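Ticket 3037: Cover and contents page broken in ebook edition
Product: Trovomitz (ebook export)
Status: solved

Hello all! First off, I love this program. I've just finished my second novel, Nonddale, and the paperback file came out beautifully on the first go. The ebook is giving me trouble though. The cover shows up fine on my laptop, but on my e-reader I get a grey box, and the contents page stops at chapter 30 when the book has 37 chapters.

What I've tried so far:
Exported again with the Nishimura template — same result.
Saved the cover as a smaller JPEG. No change.
Deleted the old copy from the e-reader and loaded it afresh. Still grey!

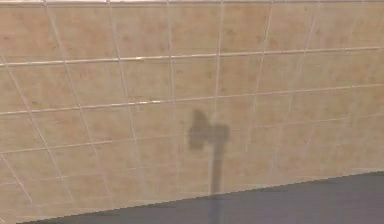
Meriem Lamrani replied that the two faults were probably separate. She asked whether the cover had been saved in CMYK for the printer, and whether chapters 31 onwards used the proper heading style or just big bold text.

Oh, brilliant, it was both! The cover was my print version, so I saved it again in RGB and there it is on the e-reader, full colour and gorgeous. And I'd pasted the last seven chapters in from Dredum, where I write my drafts, so the headings had come across as plain text. Restyled them all, exported again, and every chapter is listed — epilogue too!

One small request: could the export check warn us about CMYK covers?

Added to the wish list. Closing ticket.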